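4 de mayo de 2025 – cuaderno del taller, tienda de Varkuvville

Sigo con el mural refrigerado de verduras, el largo, el que Mareike insiste en llamar «el escenario». La queja de la semana es la misma que en marzo: la lechuga del extremo izquierdo llega mustia a media tarde y la del derecho sigue tiesa como un funcionario. La teoría de la sección es que alguien coloca la mala a la izquierda. La mía es el aire.

Temperaturas con sonda, a la altura del producto, tienda abierta:

- extremo izquierdo, balda de abajo: 5 °C
- centro: 3 °C
- extremo derecho: 2 °C

El mueble es un Cartwright y el termostato marca lo que marca el centro, así que para él la vida es bella. Lilibeth dice que en la otra tienda tienen el mismo y no pasa nada. En la otra tienda tampoco han puesto el expositor de frutos secos a granel pegado a la boca de retorno, pero eso lo pidió marketing y marketing no come lechuga.

Retirado el expositor un palmo. Repetir sonda mañana, sin tocar nada más. Lo escribo en grande porque la última vez Stellan «aprovechó» para bajar la consigna y nos quedamos sin saber qué había arreglado qué. SIN TOCAR NADA MÁS.

**Nebulización**

Los Herkico del tramo de hoja rocían cuando quieren. Programados a ciclo corto, el de las acelgas hace ciclo eterno. Había un charco delante de las acelgas y un cartel de suelo mojado que ya forma parte de la familia. Desmontada la boquilla: cal. Vinagre hasta después de comer, aclarado, montada otra vez. Rocía en abanico, por fin. El programador lo dejo para otro día, que tiene el menú en un idioma que no es ninguno de los que hablamos aquí, y eso que entre Marit y Frøydis cubrimos media Escandinavia.

Ojo: los manojos de cilantro no van debajo de la boquilla, van al lado. Lleva puesto así en el plano desde que abrimos. Hoy estaban debajo. Los he movido, los han devuelto, los he vuelto a mover. Vamos empatados.

**Granel**

Tolvas de legumbre y cereal. 335 es la referencia de la tolva que gotea lenteja pardina (la palanca no cierra del todo y cae un hilillo muy relajante si no eres quien barre). Muelle vencido. He girado el muelle de sitio con el de la tolva del mijo, que no la abre ni su madre, y ahora gotea mijo, pero gotea menos. Pedir muelles. Frøydis quiere saber si se puede cobrar el mijo del suelo como merma. Le he dicho que se lo pregunte a quien inventó la palabra merma.

Las etiquetas de alérgenos de la fila alta siguen despegándose por la esquina. El pegamento nuevo aguanta bien en la pared de mi despacho, donde no hace falta. Probar a limpiar antes con alcohol; el polvo de harina es buen lubricante y pésimo amigo del adhesivo.

**Carros de reposición**

El de las ruedas tuertas ha vuelto. Lo arreglé en marzo y lo firmé, o sea que el error es mío y consta. La rueda delantera giraba con un rodamiento marca Piston que vino en una caja sin hoja de nada; lo cambié por el viejo del carro de desguace y va mejor el viejo. Saco la conclusión que quiera sacar cada uno. Stellan lo ha paseado cargado de sandías por todo el pasillo de conservas y no ha habido bajas. 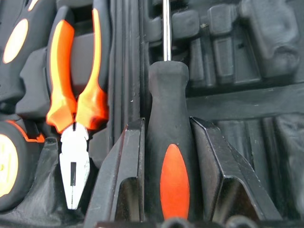 Queda pendiente la bisagra del arcón de congelados, que baja sola y ya le ha pillado la manga a una clienta. No se quejó, compró guisantes y se fue, pero no vamos a fiarlo todo al carácter de la gente. De momento, tope de goma. Mareike propone un cartel. Tenemos ya tantos carteles que el cliente entra a por leche y sale con el graduado.

Discusión en el almacén sobre el pan: Marit quiere subir la estantería del pan precocido junto al horno para no cruzar el pasillo con las bandejas. De acuerdo en principio. En final no tanto, el enchufe del horno queda detrás y si hay que desconectarlo habrá que apartar el pan, la estantería y a Marit. Medir antes de prometer. No prometer.

Para mañana, por orden de ganas, de menos a más:

1. Sonda otra vez en el mural, mismos puntos, misma hora.
2. Pedido: muelles de tolva, goma para el arcón, dos boquillas de repuesto.
3. Llamar a Herkico por el manual. Si vuelve a salir la música de espera de flauta, colgar y mandar un correo.
4. Revisar el desagüe del mostrador de pescado, que Lilibeth dice que «canta». No especifica el repertorio.

Nota suelta: alguien ha cogido la linterna pequeña del segundo cajón y ha dejado en su sitio un calabacín. Reconozco que el tamaño está muy conseguido. Quiero la linterna.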